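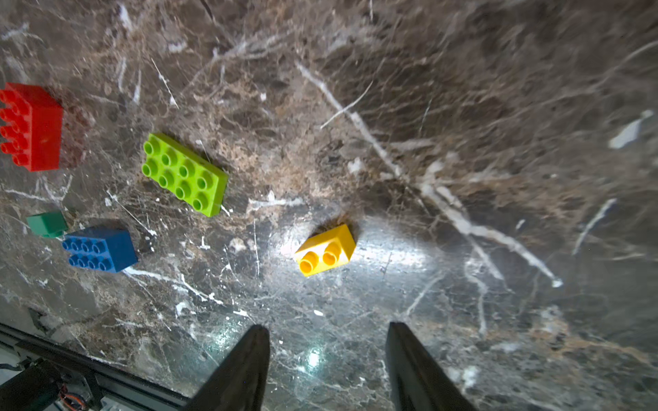 Toy bricks on a polished stone table, how do you stop the scratching?
My nephew stays with us a lot and the only good building spot in our place is the marble table, dark brown with white veins all through it. He loves it, I'm a nervous wreck! It's always the loose ones that worry me, like the red, blue and yellow bricks lying straight on the stone there, and that flat lime-green one. I swear I hear every single piece when he slides them over to his side. Do I need a mat, or am I fussing over nothing? I've already spent 90 dollars on a polish this January and don't want to do it again.
Posted by Nidia Chávez, 29 Aug 2020
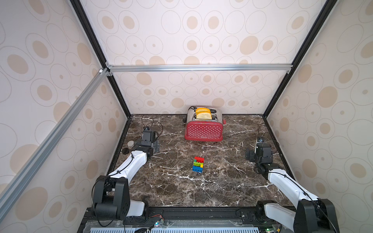
Same table, bricks stacked up, toaster at the back

Stamatia Vasilakis
Bricks are plastic and pretty soft next to stone, so I wouldn't lose sleep over those. Grit is what gets you (sand off shoes, crumbs that have gone hard). Wipe the top down before he starts, with a damp cloth and then a dry one. And if you make toast on that table too, I'd look under the toaster before I blamed the bricks. Mine had a little stone stuck in one foot and it left a mark I still see every morning. A folded dish towel under it works fine. Also, keep juice off marble. Lemon anything is worse than toys.

Panagiotis Tsolakis
get a tray

Kalliopi Konstantinidis
We use an old Nindby play mat cut down to fit, and it's so much quieter!! The small bricks don't stand very well on it though, so my two build on a big flat baseplate on top of the mat. What did you polish with, by the way? Ours has gone dull at one end.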